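Kaewsai hand-held gripper kit, loan unit
Pre-use inspection, with comments
Inspector: Perrine Chauvin. Second signature: Gion Thaler.
22 Apr 2018

1. Case and contents
Case closes: PASS
Contents match packing list: FAIL
The list promises 3 hex keys. We have 2, and one of those fits nothing in the kit.

2. Finger plates
Screws seated on both plates: PASS
Plate edges free of burrs: PASS, after a file was found
Comment: the manual gives the tightening order in a diagram the size of a stamp. Meinrad used a magnifying glass and has asked for it to be minuted.

3. Finger pads
Pads bonded along full length: PASS
Textured face clean: FAIL, then PASS
Comment: jam. Wipe with a damp cloth, no solvent. Kaewsai's advice sheet says "avoid foodstuffs", which is brave for something sold with a breakfast demonstration.

4. Markers
Flat, unscratched, one per finger: PASS
Spare set supplied: FAIL
Comment: spares are a chargeable extra, and come in packs of 75. We have written to ask who is losing them at that rate.

5. Opening and closing
Full travel without sticking: PASS
Pinch point label fitted: FAIL
Comment: the label is in the box, still on its backing sheet. Fit it before anyone else signs the kit out. Gion now has a view on where it should go.

6. Work table
Cables clear of the table edge: PASS
Hot appliances switched off at the wall before reaching across: see comment
Comment: the socket is behind the table, so switching off means reaching across. Move the socket or move the table. Facilities have offered August.
Backdrop secured: PASS, pins only. Please check it again after lunch.

7. Verdict
Fit for supervised use once items 1 and 5 are closed. Recommend we extend the trial and put off buying. The kit is decent; the paperwork reads like a dare.
Return copy to Delwyn Kerslake. 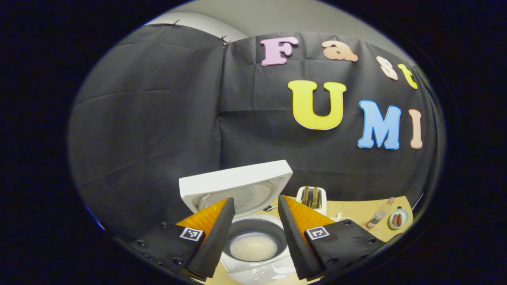 Item 6: table and backdrop, gripper open at the rice cooker.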